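Comprei uma cabine de jateamento usada em abril e só agora tive tempo de escrever sobre ela. Já me pediram duas vezes por mensagem que contasse como correu, por isso fica aqui tudo junto.

A cabine é uma Suritz antiga, de bancada, com porta lateral e luvas de borracha até ao cotovelo. Veio sem manual e com o vidro tão riscado que se trabalhava quase às cegas. Paguei 300 euros por ela, com pedal e pistola incluídos. O aspirador não vinha, e tive de adaptar um que já tinha na oficina. Funciona, mas o filtro entope depressa e é preciso bater-lhe ao fim de cada sessão.

## O abrasivo

O primeiro saco que usei foi de óxido de alumínio da Yammine, grão médio. Escolhi-o por ser o que havia na loja. Limpa bem ferrugem e tinta velha em ferro fundido, e o acabamento fica mate e áspero, bom para pintar por cima. Em alumínio é agressivo demais para o meu gosto. Estraguei a tampa de um carburador logo na primeira semana, por insistir no mesmo sítio com a pistola muito perto.

Depois passei para microesfera de vidro, da Cutunard. É outra conversa. Corta pouco, não tira ferrugem funda, mas deixa o alumínio com um brilho acetinado que eu não conseguia com escova nem com lixa. Agora faço assim: o óxido para o ferro, a esfera para tudo o que é macio. Entre um e outro esvazio a cabine toda, aspiro os cantos e sopro a mangueira. Perco uma hora nisto. Tentei saltar a limpeza uma vez e as peças saíram com riscos.

A granalha de aço não experimentei. Perguntei o preço e disseram-me que na minha cabine, com pistola de sucção e o compressor que tenho, não ia puxar o material em condições. Acredito. O compressor é o ponto fraco disto tudo: trabalha três minutos e depois tenho de ficar à espera que recupere a pressão.

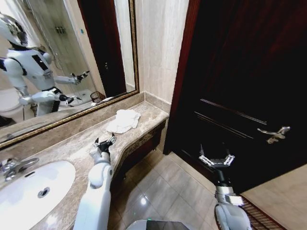
*A bancada de mármore e a torneira cromada.*

## A humidade

O problema que mais tempo me tirou foi a água no ar comprimido. No verão não dei por nada. Em novembro a pistola começou a engasgar, primeiro de vez em quando, depois a cada passagem. Abri o funil e o abrasivo estava agarrado às paredes, em torrões. Pus um separador de água à saída do compressor e melhorou pouco. O que resolveu foi afastar o separador: agora está na ponta de uns metros de tubo de cobre, já perto da cabine, e o ar chega lá mais frio. Purgo o depósito todos os dias em que trabalho.

O material que ficou húmido não deitei fora. Espalhei-o num tabuleiro, deixei-o secar ao pé do aquecedor e passei-o por uma peneira. Voltou a correr bem. Com a microesfera isto vale a pena, o saco não é barato. Com o óxido já não sei – na segunda volta notei que cortava bastante menos.

## Bicos e consumíveis

Os bicos de cerâmica que vieram com a pistola duraram pouco. O furo vai alargando e o jato abre, gasta mais ar e limpa menos. Encomendei um bico de carboneto da Brimcombe, que me custou 44 euros com portes. Achei caro na altura. Está montado desde o verão e ainda não lhe vejo desgaste.

O vidro troquei-o por um novo e colei por dentro película transparente, que se substitui quando fica baça. As luvas são ainda as originais. A esquerda tem um remendo de câmara de ar que vai aguentando, mas já deixa passar algum pó no pulso, e tenho um par novo na lista de compras.

Uso máscara com filtro mesmo com a cabine fechada. Ao abrir a porta sai sempre uma nuvem, por muito que se espere. Espero dois minutos com o aspirador ligado e mesmo assim fica pó fino nas prateleiras à volta.

Para janeiro tenho as pinças de travão e o coletor de admissão. O coletor não cabe inteiro com a porta fechada e ainda não decidi se o faço em duas vezes, a virar a peça, ou se corto uma abertura na lateral e ponho uma manga de lona. Se alguém já fez isto numa cabine destas, diga nos comentários que tipo de lona usou.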